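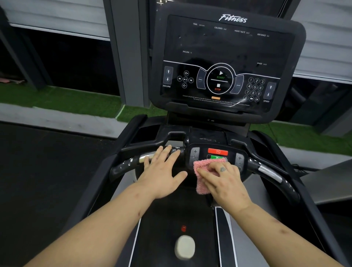 Setting up and recording a wipe-down task with the Roltent demonstration kit

Last updated: 14/09/2023

The Roltent kit from Lostura is a head-worn camera, a belt recorder and the software that turns recordings of a person doing a job into training material for a robot arm. We bought ours in March and have used it mostly for cleaning tasks in gyms. This page covers one of those, wiping the controls and handlebars of a treadmill. It assumes you have been through the Leltden installer and the recorder shows up in the device list.

What you need

Roltent headband and recorder, charged
One dry cloth or small hand towel in a plain colour that stands out from black plastic
A treadmill nobody is using, belt stopped
The task sheet (print it, the on-screen one is hard to read from the deck)

Before you start

Put the headband on and stand where you would stand to clean. Look at the control pod between the handlebars. Open the live view and check that both hands are in it when you reach forward. If you only see your wrists, tip the camera down one notch and try again.

Roll your sleeves up past the forearm. The hand tracker in version 4 loses loose cuffs, and the session will come back flagged.

Leave the window blinds as they are for the whole session. A change of light halfway through means the exposure shifts, and you will have to split the recording at that point.

Recording

1. Press the recorder button and wait for 2 short beeps.

2. Hold both hands up, palms out, until you hear a third beep. This marks the start.

3. Rest one hand on a handlebar and keep it there. Wipe with the other. The software copes with two moving hands, but the results are better when one is steady.

4. Start at the pod. Press the cloth flat and move it from side to side over the buttons. Firm pressure can set the machine going, so straddle the belt with a foot on each side rail and go lightly over anything green.

5. Do the handlebars next, chrome grips last. White residue collects there and takes a few passes.

6. Finish with the display. Glossy black faces show every smudge, and Roltent uses those marks to judge whether a pass has covered the area. Don't spray the screen.

7. Palms out again to end.

Uploading

Dock the recorder and choose Ross from the task library — that is the name of the wiping profile, for reasons the manual doesn't go into. Processing runs overnight. Our longest session gave 72 usable clips.

Common problems

Error 1947 means the recorder was docked before the end marker had saved. Undock it, wait for the light to go off and dock it again.

If the cloth is labelled as a hand, it is too close to skin colour for the tracker. Change the cloth and record again.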